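Hospitality Skills 1 — Course Handout
Unit 7: The self-service snack table

Prepared by Sveva Caputo for the Wimbridge evening group. Please read before the practical session and bring it with you. The practical room has little paper and the printer there is slow.

What this unit is about

In the last unit we studied the breakfast buffet, where the guest comes with a plate and stays for some time. The snack table is a smaller thing. The guest comes between two meetings, takes one drink and one or two items, and goes away again. He has often a telephone or a folder in one hand. Everything in this unit follows from this one free hand.

At the end of the unit you should be able to choose containers for a mixed snack table, place them in a good order, and keep the table in order while guests are using it.

Terms we will use

Riser: any stand which lifts the food or drink above the table surface.
Tiered rack: a riser with two or more levels, used mostly for bottles and cans.
Stepped display: a stand with levels like a small staircase, for light packets.
Landing space: a part of the table which we keep free, so the guest can put something down.
Facing: the side of a product which the guest sees first. "To face up" means to turn the labels to the front.

1. The cloth

Choose the cloth before you choose anything else. White is traditional, but on a snack table it shows every crumb. Brown, dark green and gray are more forgiving, and wicker looks warm on them. The cloth must lie flat under the risers. If there is a fold under one foot of a rack, the rack will move when a guest pulls a bottle, so press the cloth with your hands from the center to the sides and only then put the first stand.

2. Containers

We use three families of containers in this course.

Wicker baskets are for wrapped items only. Crumbs go between the woven parts and are difficult to remove. A round basket is good for sandwiches, because you can turn it and it has no bad side. An oval basket is better for flat packets which can be stacked or laid one over another.

Trays are for items you want to show in groups. With two kinds of snack on one tray, keep one kind to the left and the other to the right. Do not mix them. When they are mixed, guests search with their fingers, and after this nobody wants what is left.

Clear acrylic is for height. It does not hide what stands behind it and it makes a full table look less heavy. It also shows fingerprints very well — wipe it with a soft dry cloth, never with kitchen paper, which scratches.

3. Drinks

Put bottles at the center of the table, on a two-tier rack if you have one. Leave a space between the bottles on the upper level, where the hand arrives from above. On the lower level they can stand close together, side by side. Turn all labels to the front. One kind of drink on one rack looks calm; if you must offer several kinds, give every kind its own row.

Joaquín Iturra, who taught this unit in 2024, liked to put the drinks at the far end so that guests would pass all the food first. It works at a long buffet. On a short table it makes a queue, and I do not recommend it.

4. Landing space

Students always want to fill the table. Please keep one clear surface in front of the drinks. An empty tray with a raised rim does this job nicely, because the guest understands that he may use it and a small item does not slide off. In the Fraser plan (see your folder) the landing space is at the left end, and we will discuss in class why this was a weak choice.

5. Sandwiches

A sandwich is the heaviest item and often the first one to be finished. Wrap it in clear film or a clear pack so the filling can be seen. Place its basket to one side, not behind the bottles. Every sandwich needs its name and its allergens on a card or on the wrapping. Chilled sandwiches come out of the refrigerator as late as possible, in small numbers, and we follow the time limits from Unit 3.

A worked layout

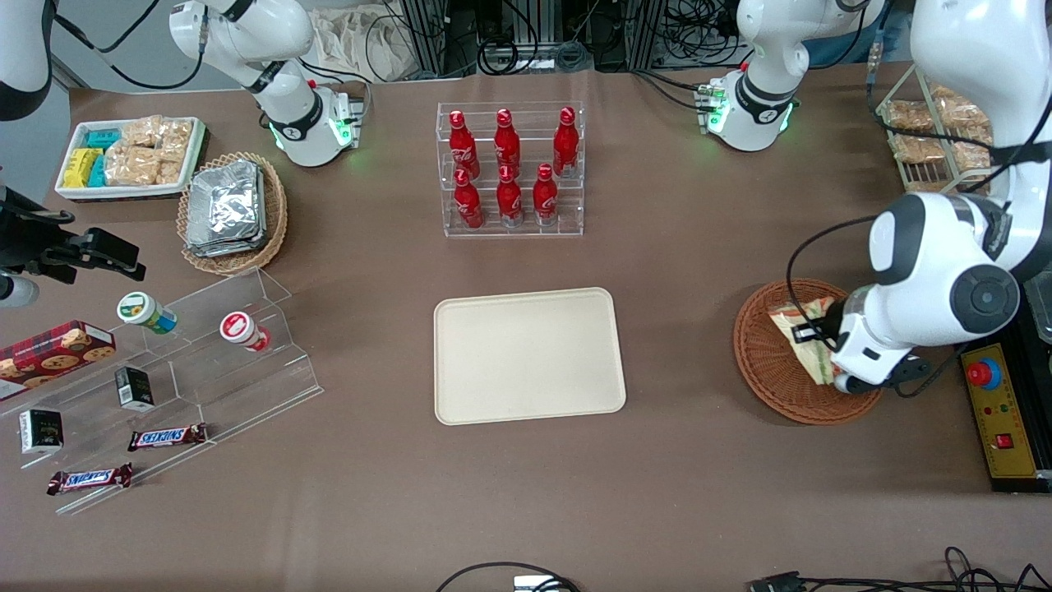 Wimbridge, August 11, 2026

Compare this table with sections 1 to 5. The bottle rack has the center, with three bottles on each level, and the beige tray in front is left free. Bars and baked snacks share the white tray, each on its own side. The foil packets have the oval basket beside it, and the wrapped sandwich is in the round basket on the right.

Before class, write short answers to these points:
– Where would you put the allergen cards so that they do not cover any product?
– The stepped display is on the left. Which products from our list would you give to it, and in which order from front to back?
– If 50 guests come in one coffee break, what has to be refilled first?

For the practical

Work in pairs. Kobina Tetteh will give out the cloths and baskets, and Sandro Dal Bello has the keys for the dry store. Each pair has a budget of 72 points for products; the price list is on the back page of the folder. Si-eun Sun's layout from the March group is pinned near the door, and you may look at it but please do not copy it.

Wash hands, tie back hair, and take off rings before you touch the containers. Leave the acrylic pieces to dry on a towel at the end, upside down and not one inside the other.

Reading for next time: Unit 8, "Hot drinks and where to put the spoons", first two sections.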